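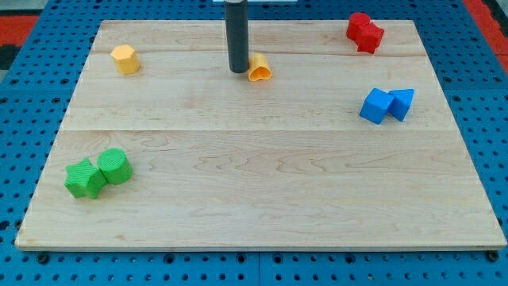 Gatine Tabletop Demonstration Station
Hire unit for open days, site visits and school tours

Product code: GTN-690
Hire: $1129 per event, plus freight
Available from: Grasside Automation, Hondville
Status: taking bookings from January

Overview

The Gatine is a small robot arm station for showing block pushing to visitors. It comes with a blue perforated table, a maple board and a set of coloured blocks in different shapes. The arm carries a single round finger in a dark finish and moves the blocks by pushing them across the board. It does not pick anything up.

We built the first one for our own open day at Hondville and have since made it available for hire. It suits technical colleges, libraries, factory tours and trade evenings. It is a demonstration unit and is not meant for production work. If you are looking for a pushing cell for a line, please ask us about the Cui range.

What visitors see

An operator types or chooses a short instruction, such as "put the red blocks together" or "move the star to the front edge". The arm lowers the finger beside a block and slides it over the wood. Long moves are done in several short pushes. The blocks turn as they travel, some more than others, and the arm will often go around to the other side to correct one that has wandered off its line.

Visitors can choose the instruction themselves. Children tend to ask for all the blocks in one corner, and this takes the longest of anything on the menu. If you have a queue, steer them towards pairs by colour.

A full session runs for 30 minutes, including a short talk and time for questions. We suggest groups of no more than 12, as people at the back of a larger group can't see the board over the people in front. A side screen showing the current instruction can be added to the booking.

What is included

Arm on stand, with single-finger tool
Blue perforated table top in panels, with frame and levelling feet
Maple board
Block set: yellow hexagonal prism, orange arch, two red, blue cube and triangular prism, green star and cylinder
Control box with emergency stop on a lead
Operator laptop with the instruction menu loaded
Barrier posts and belt
Laminated running sheet

Spare blocks travel in a separate tin. Please count them back in, because the star has gone missing twice.

Board and table

The working board is 690 mm deep, front to back. It is made from maple planks joined edge to edge and sanded smooth. We tried a melamine board early on and went back to timber. The melamine was slippery enough that the lighter blocks kept moving after the finger had stopped, and it threw glare into the overhead camera under hall lighting.

The joins between the planks are finished flush. If a block starts catching at a join, the board has probably picked up moisture in transit. Leave it flat in the room overnight and try again before calling us. Do not oil or wax the board.

The table top is perforated so that fixtures can be moved between venues. Leave the bolts at the front of the board where they are. The start position has been measured from them, and shifting the board even a little will put the finger off its marks.

Blocks

The shapes are chosen to behave differently under the finger. The cube is easy to push square on. The star catches on its points and will swing if pushed off centre. The arch can be pushed from its outer curve or turned from one foot, and the cylinder may roll if it ends up on its side. The arm can deal with most of this, but the operator is free to stand a block up again by hand once the arm has been paused.

Replacement blocks must be ordered from us. Other blocks of a similar size have been tried by customers, and the camera does not recognise their colours reliably.

Space and power

One standard power outlet is required. Allow clear floor on all sides of the table, with the barrier set at the distance marked on the running sheet. The floor needs to be firm. Thick carpet is fine with the levelling feet wound down, but a stage or a sprung gym floor is not, as people walking past will shake the table.

Avoid direct sun on the board. In a foyer with large windows, set up with the operator's back to the glass and use the shade panel if the afternoon light comes around.

Notes from the Hondville open day

Rajeshwari Rajan ran the station through the morning and Teresa Laskowska took over after lunch. Their notes went into the current running sheet, and the main points are repeated below for anyone planning a similar day.

Start each group with the blocks spread around the edges of the board and the middle left clear. The moves are easier to follow and the arm has room to get behind things.

Say what the instruction is before the arm starts. Several visitors missed it and spent the first minute guessing.

Let a failed push run. People were more interested in watching the arm have another go at the star than in watching a clean move with the cube - and most of the good questions came from those moments.

Wipe the finger between groups. It picks up a little colour from the blocks and leaves marks on the maple.

Keep the emergency stop in your hand and not on the table. Teresa had it slide off the corner once and had to reach under the frame for it.

Questions came up all day about whether the arm was being steered by someone out of sight. It can be, and the station has a hand control mode for this. We used it for the last session so that visitors could have a turn with the joystick. Most found it harder than it looked, particularly when judging how far the finger was behind a block.

Delivery and set-up

The station travels in two cases and a flat carton. Set-up takes two people, and our technician will attend for the first event at any new venue. After that, you can use your own trained staff. Training is done at Hondville and is part of the hire price.

Please check the board for dents before signing for it. Small scratches along the grain are normal wear and are not charged.

Booking

Send us your venue, expected visitor numbers and the time of day you plan to open. Morning bookings need access to the room the evening before. Regional freight is quoted separately.

Related items

Gatine side screen
Gatine spare block tin
Replacement maple board, 690 mm
Cui pushing cell, information sheet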